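A Year of Beans
Speaker notes, Stumham Food Circle
Notes last tidied Jan 10, 2021

Before starting

Water. Glasses on. Check the hall heating, which has two settings, off and Portugal.

Tasting pots stay under the cloth until the second half. Last time people ate the handout dish during the welcome and I talked for half an hour to the backs of heads.

Opening

Start with the confession. I didn't take up beans for my health. I took up beans because I had bought a sack of them. The shop was Simões, by the station, and I had gone in for olives. I came out with olives and enough white beans to stop a small flood. The man at the till asked if I had a restaurant. I said yes, as it seemed simpler.

Pause there. It usually gets a laugh. If it doesn't, move on briskly and don't explain it.

Then: by the time I'd got halfway down the sack I was eating beans four nights a week, feeling rather well, and boring people. Tonight is the boring people part. 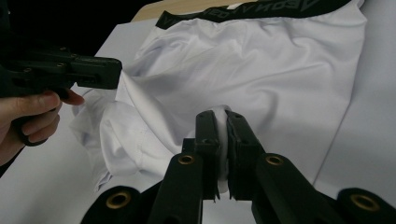
What I thought beans were

Beans as I knew them growing up: orange, on toast. Kidney beans in chilli, where they were a sort of punishment for wanting chilli. Butter beans at school, grey, one temperature throughout, that temperature being Tuesday.

So I came to it with low hopes. Say this bit slowly, because half the room had the same school dinners and will want a moment.

What I'd missed is that a bean cooked from dry tastes of something. It's mild, a bit nutty, a bit like chestnut if you get a good one. And the water it cooked in is soup already, or very nearly. I poured mine down the sink for the first month. I mention this in case anybody here would like to feel superior.

The health part (keep short)

I am not a doctor, and there's generally one in the audience, sitting near the back with folded arms. Beans have plenty of fibre and a decent amount of protein, they have hardly any fat, and they fill you up. That's the whole of the science I'm prepared to defend in public.

I did keep a food diary for a while. It told me I was eating more fibre and also that I count a biscuit as a biscuit only if it's on a plate. I gave up the diary and kept the beans.

If asked about losing weight: I lost a little. I also stopped buying a pasty on the way home, and I can't tell you which of the two did it. I have my suspicions about the pasty.

If asked about wind: yes. Go up slowly. Start with a few spoonfuls, a few times a week, and your insides get used to it over a fortnight or so. Change the soaking water before you cook. Open a window. People always laugh before I've said anything here, so just wait.

Soaking

Weigh out 300 grams of dried beans. This looks like a mean amount. It is not a mean amount. Put them in your biggest bowl with far more cold water than seems polite and leave them overnight. In the morning they'll have doubled and be pressing on the lid like commuters.

Drain, rinse, fresh water, on to the heat.

Now the serious bit, and I put on a serious face for it. Red kidney beans have to be boiled properly. Ten minutes at a full rolling boil, at the very least, and then carry on until they're soft all the way through. Undercooked ones will make you really quite ill. A slow cooker on its own doesn't get hot enough to be trusted with them, so boil first and then transfer. I own a Trusside slow cooker and I'm fond of it, but I wouldn't let it near a raw kidney bean.

Repeat that for the people who were getting their coats off.
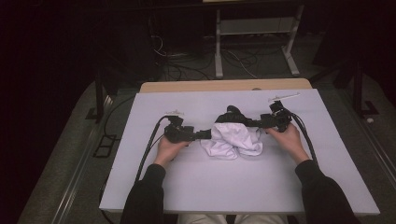

White beans are more forgiving, but I boil those hard for ten minutes too, out of habit, then turn the heat down until the water is barely moving. After that it's an hour, or an hour and a half, or in the case of one bag I found behind the flour, it was never. Old beans don't soften. You can simmer them until the wallpaper comes off and they'll still rattle. If the bag has no date on it and you can't remember buying it, use it to hold down pastry.

On salt: there are people who'll tell you that salting the water toughens the skins, and they'll tell you with great force. I salt mine at the start. The skins are fine. I've stopped raising it at dinner.

In the pot with them: a bay leaf, half an onion, a clove or two of garlic left whole, a good slug of olive oil. The oil matters more than you'd think. It turns the cooking water silky, and makes a plate of beans feel like supper instead of a decision.

Tins

Someone will ask about tins. I have nothing against tins. There's a row of Jomar butter beans in my cupboard right now, and on a wet evening in the middle of the week I'm delighted to see them. Rinse them if they're salty, warm them gently, don't stir them about like cement.

The thing I'd say is that a tin wants help and a dried bean doesn't want much. So with tins I fry something first. Onion, celery, a bit of smoked paprika, an anchovy if there's nobody looking.

Jars are lovely and cost the earth. I buy one for my birthday.

Suppers that worked

Don't read these out like a shopping list. Pick three or four, depending on the clock.

White beans on toast with lemon, oil and black pepper. Mash half, leave half. This is beans on toast that has been on holiday.

Black beans with rice and a fried egg. I ate this so often in June that the cat stopped coming in to see what it was.

Chickpeas roasted in a hot oven until they crackle. Sold to you everywhere as a snack to replace crisps. They don't replace crisps. They're very good on soup.

Bean soup with greens and a rind of old cheese dropped in. Take the rind out before serving guests. Family can look after themselves.

Lentils, which needn't be soaked at all, and which I now see as beans for people with somewhere to be.

Suppers that didn't

Black bean brownies. I'd been told you can't taste the beans. You can taste the beans. I took them to a birthday and they were described as "moist" by three separate people, none of whom had a second one.

The bean burger that was meant to hold together. It went into the pan as a burger and came out as a topic. If you must, chill the mixture first, and add more breadcrumbs than the recipe wants.

Hummus made in a blender with a cracked lid. Keep this one for the end of the section. Do the arm movement.
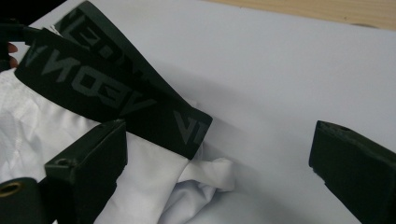
Tasting

Take the cloth off now. Three pots: plain white beans in their own broth, the same beans with tomato and sage, and a Jomar tin done up with paprika so people can compare. Don't say which is which until they've voted. At the last talk the tin won and I had to stand there and be gracious about it.

Spoons are in the blue bag. Bread is for the broth, so hold it back until they've had the plain ones, or they'll fill up on crusts.

Mention allergies again. Celery in the tin pot, and the bread is ordinary wheat.

Questions I usually get

Can you freeze them? Yes, in their liquid, in small tubs. Label the tubs. A frozen tub of beans and a frozen tub of apple look alike until you've poured custard on one.

How long in the fridge? I give them three days, kept in their broth and cooled down quickly after cooking.

Does bicarb help? A pinch in the soaking water, if your tap water is hard, and ours in Stumham could be used for building. Too much and they taste of soap.

Do I still have the sack? The sack was finished in the autumn. I went back to Simões to get a sensible replacement, half a kilo, something I could carry in one hand. The new one is in the hall at home and I've hung my coat over it.

Handouts are by the door. Please take the spoons out of the pots before anyone stacks them.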